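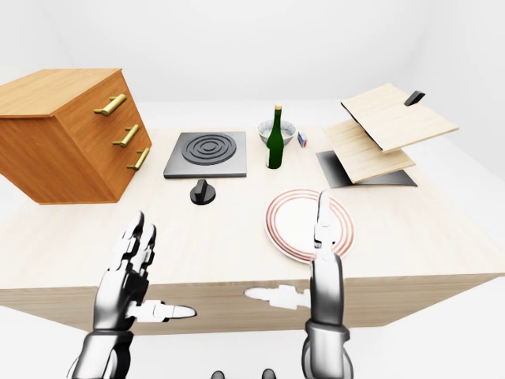 Your questions about our carob bars

What is carob, and will I like it if I love chocolate?
Carob comes from the pod of a Mediterranean tree, dried, roasted and ground into a soft brown powder. It's sweeter than cocoa and tastes a bit like toffee and a bit like malt. Please don't expect it to taste like your favourite dark bar, or you'll be cross with us! Try it as its own thing, perhaps with a cup of tea at four o'clock, and see how you get on.

Is there any added sugar in the Esfahani bar?
None at all. The pods bring plenty of sweetness with them, and we add a few chopped dates as well (Parviz Tehrani, who makes every batch, would put dates in everything if we let him). It still contains natural sugars, so if you're watching those for medical reasons do have a word with your doctor or nurse first.

Does carob contain caffeine?
No, and that's how a good many of our customers found us. People write to say they like something sweet after supper but can't sleep if it's chocolate.

How big are the bars?
The Esfahani is 70 g and the smaller Clesto is 40 g. The Clesto has hazelnuts in it, so please steer clear if you have a nut allergy — and of the Esfahani too, as both are made in the same kitchen.

My bar has gone pale and dusty on top. Is it off?
Almost certainly not. It's only the fat coming to the surface after a warm spell, and we see a lot of it in August. It's fine to eat, or you can melt it into porridge, lovely on a cold morning.

Can I bake with it?
Oh yes. Chop it up for biscuits or flapjacks, and cut back a little on the sugar in your recipe. It catches quickly, so keep the oven a touch lower than usual.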